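Zoltix Parents Board > Babies 0–12 months > Early arrivals and life after discharge

Topic: Kangaroo care at home – did you keep going, and for how long?

hazelnut_loaf
We're home! After 50 days we walked out of the unit at Karkby with our daughter on Sunday and I still can't quite believe I get to type that from my own kitchen. She's feeding well, she's loud, she's perfect.

My question is about skin to skin. In the unit we did it every day, usually 60 minutes at a stretch, sometimes more if the nurse on shift was happy to leave us be. It was the best part of every single day. Now we're home and it's like it fell off the schedule. There's pumping and bottles and laundry and people wanting to drop by, and I realized last night that I hadn't had her on my chest all day. Did you all keep going once you got home? Does it still matter when they're bigger? And how do you fit it in?

twomonthsahead
Welcome home!! Fifty days is a long haul, well done all three of you.

Yes, keep going, for as long as you both like it. Our follow-up nurse told us there was no cutoff date and that we'd know when he was done with it, and she was right. He was a content little frog on my chest for months and then one day he started pushing himself up and trying to climb over my shoulder. We had our best sessions first thing in the morning, before anybody was properly dressed anyway.

gravel_and_oats
Dad here. I want to put in a word for handing a lot of this over to the other parent if there is one. In the hospital I was back at work after the first week, so I got evenings only, and I felt like a visitor. At home I claimed the after-dinner slot and it was MINE. My wife slept or took a long shower. I sat there with a baby under my shirt and a basketball game on mute. Some of the happiest hours of my life, and I'm including our wedding in that (she knows).

Get a robe or a big button-down. Pulling a T-shirt on and off around a tiny person is no fun.

pepperwort
I'm going to disagree a little, in a friendly way. I loved it in the unit and I did not love it at home, and I spent weeks feeling terrible about that. I was so tired I was scared of nodding off with him on me. What I needed was to hear that holding him with clothes on, feeding him, and singing to him in the bath all counted too. So please do it if it makes you happy, but don't put it on a chart. We had enough charts.

hazelnut_loaf
Oh, pepperwort, thank you for that. I did in fact make a chart. It's on the fridge. It may be coming down tonight.

twomonthsahead
Ha, I had a chart too! And I agree on the tiredness. If my eyes were going, he went straight into the crib, or my mother sat with us. That's one thing I was strict about. The unit had monitors and nurses walking past and my living room had neither.

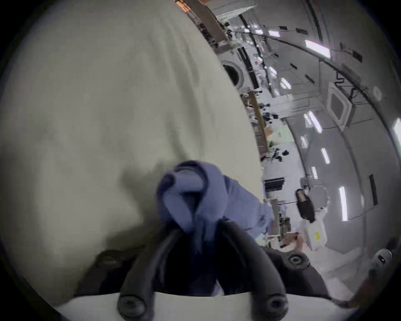

Reading time for this page of the thread: 7 min

marshlight40
Coming in from the other end, as the mom of a preschooler who spent his first 40 days in an incubator. We kept it up at home until he was crawling and I have no regrets. I can't say whether it did anything measurable. His doctor was very honest that by then it was mostly for comfort. But he and I needed comfort! I'd missed so much holding at the start that I was making up for it.

Practical stuff: we used a stretchy wrap from Fledavari, the plain kind with no rings, and I liked it for sitting down. Ask your team before you use any wrap or carrier for walking around, though. Ours wanted him over a certain weight first and checked how his chin sat.

gravel_and_oats
Seconding the chin thing. We had a carrier all picked out before he was born and the physical therapist took one look and said not yet. She was very nice about it. It stayed in the closet for ages and then it was great.

pepperwort
See, I'd go further and skip the gear completely. You need a chair and a shirt that opens. I bought three different wraps at midnight off my phone and cried trying to tie every one of them.

marshlight40
Fair! I watched the tying video with a teddy bear strapped to me more times than I want to admit. If it hadn't clicked I'd have thrown it across the room.

lakeside_tuba
Can I ask a related one? Our son is still in (Lakatos unit, hoping for home before the end of December) and he fusses every time I transfer him. Once he's settled on me he's an angel, but the getting there is awful, his arms go everywhere and his numbers dip and I feel like I'm hurting him. Do they grow out of that?

twomonthsahead
They do! Ours hated being moved. What helped was the nurse keeping his arms and legs tucked in close the whole way across and me leaning right down to meet him, so he was in the air for as short a time as possible. Then hands still, one on his bottom and one on his head, no patting or stroking until he was calm. Ask whoever's on tomorrow to walk you through a standing transfer and a seated one. We did much better seated.

gravel_and_oats
And go to the bathroom first. And drink some water. I've been trapped under a sleeping baby with a full bladder and a dead phone, and I'd do it again, but still.

lakeside_tuba
Laughing in the parking garage at this. Thank you. Going up for the evening visit now and I'll ask about the seated one.

hazelnut_loaf
lakeside_tuba, you're so close! We were exactly there a few weeks ago and the last stretch felt longer than all the rest put together. Rooting for you.

Update from us: chart is down. I had her on my chest this morning from 6 until she decided she was starving, and it was lovely, she did that big shuddery sigh they do. My husband has called dibs on after dinner. I'm going to try it this way for a while and see how we feel.

pepperwort
The shuddery sigh! OK, I admit I miss that part.

marshlight40
Mine still does it when he falls asleep in the car. Enjoy her, hazelnut – and lakeside, come back and tell us how the transfer went!

lakeside_tuba
Back already. Seated was SO much better. He squawked once and that was it. The nurse tucked his feet up and I leaned way in like you said, and we got our full 60 minutes for the first time since last week. I didn't want to give him back. My shirt smells like him and I'm not washing it.

Log in to reply to this topic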